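Skerkoson
Call for Participants: The Niltetti Handwriting and Letters Project

Closing date for replies: 10/22/18

Do you still write letters? Did you once, and then rather let it slip? Do you have a drawer somewhere with a bundle of envelopes in it that you keep meaning to sort out? If you nodded at any of those, we would love to hear from you, and we hope you will put the kettle on and read to the end of this page, as it is a bit longer than we meant it to be.

Skerkoson is a small charity that looks after everyday writing: shopping lists, postcards, notes left on the hall table, and above all the ordinary letters that people send to one another. Our new project, Niltetti, begins in January and will pair up people who live in different places and have never met, and ask them to write to each other by hand over the winter and into the spring. We are looking for 58 participants, which makes 29 pairs, and we would dearly like them to be as mixed a bunch as possible. You may be eighteen or ninety. Your handwriting may be lovely or it may be like mine, which my own sister reads with a magnifying glass. 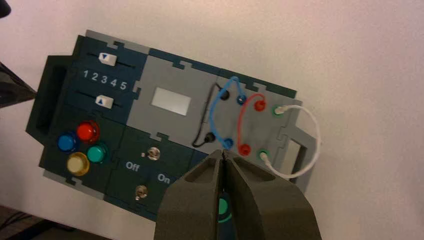

What taking part involves

You would write one letter a fortnight to your partner, of any length you like, though we do ask for at least one full side of paper. There is no set subject. In our last round people wrote about allotments, grandchildren, a long feud over a hedge, learning the accordion, and in one memorable case nothing but soup. At the end we ask you to lend us your letters so that they can be copied for the archive at Busitz, and they will then be posted back to you in good order. Anything you would like kept private can be marked with a pencil cross and we will leave it out, no questions asked.

There are also 3 get-togethers over the course of the project, and you are warmly invited to all of them, though only the first is something we really need you to come to. It lasts an afternoon and is when you will hear how the pairing works, choose your paper and meet Roel Goossens, who will be reading the letters for his study of how people open and close what they write. (Roel can talk about the words "Dear" and "Yours" for a very long time, and it is far more interesting than it sounds.)

What we provide

Paper, envelopes and stamps for the whole project, a fountain pen if you would like to try one, and your travel to the get-togethers. You will also receive a thank-you payment of £40 when the last letter has been copied. We know that won't change anybody's life but we do think people's time should be recognised, and it may stretch to a decent lunch out with a friend. Tea and cake are laid on at every meeting, and please tell us beforehand about anything you can't eat.

Who can apply

Anyone over eighteen who is happy to write in English and can commit to the full run of letters. You don't need to be a "good writer", whatever that may be, and spelling is of no interest to us at all. If you find a pen hard to hold, do apply anyway and mention it, as we have thick-barrelled pens and sloping boards to lend, and large lined paper that several of our regulars swear by.

We would particularly like to hear from people under thirty, from people who have moved here from elsewhere, and from anyone who has not written a letter since school. The Jara collection, which our founders put together from house clearances, holds roughly 1,000 letters and nearly all of them were written by people of the same sort of age and background. They are wonderful letters, and we would like the new ones to keep them company with some different voices.

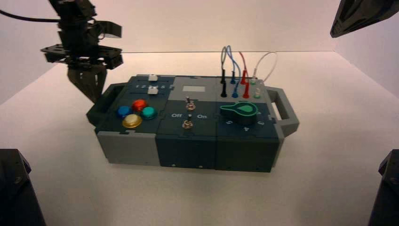
Can I take part together with my husband, wife or friend?
You are both very welcome to apply, but we would pair each of you with somebody you don't know. Please send separate replies and mention the other person in each, so that we can invite you to the same get-togethers and you can share the journey.

How to apply

By letter, of course! Tell us a little about yourself, where you live, and what the last thing you wrote by hand was. One page is plenty. Please include a telephone number or an email address as well, so that we can reach you quickly if we need to. Address it to Elis Wynne, Niltetti Project, at the Skerkoson office. Elis opens all the post himself and will write back to everyone, whether or not we are able to offer a place this time.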